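The pan that kept turning in the grip

I promised a post on the handle problem, so this is me finally writing it up, soybeans and all.
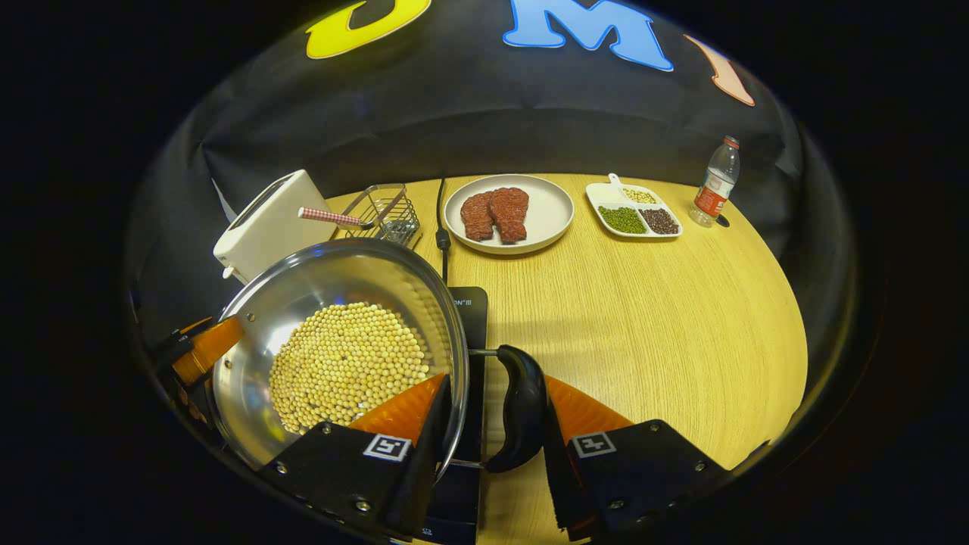

What went wrong

We'd been doing pan lifts at Stulis for most of January and I was getting cocky. Fingers close on the black handle, pan comes up off the cooktop, pan goes back down, easy! Then on run 143 the handle rolled between the two orange pads and the whole pan tipped toward the toaster. Beans everywhere. I was still finding them under the bench at 6 in the evening (and one in my shoe, at home).

I blamed the pads first. Swapped them, cleaned the handle, tried again, and got 11 more rolls before lunch the next day. Squeezing harder didn't help much either, and it made the Vonar driver throw an overload fault, which drops the grip completely. Not what you want with a pan in the air!

What I think is going on

The handle is curved and the beans are heavy, so if they slide to one side the pan wants to twist and two flat pads can't do a lot about it. The fault made it worse. Letting go is a terrible default when you're holding something, and I've changed ours so it holds position and beeps at me.

Still to do: a notched pad, a slower lift, and a rule that the burner stays off until we get through a full day with no rolls. I'm printing the first notch tonight.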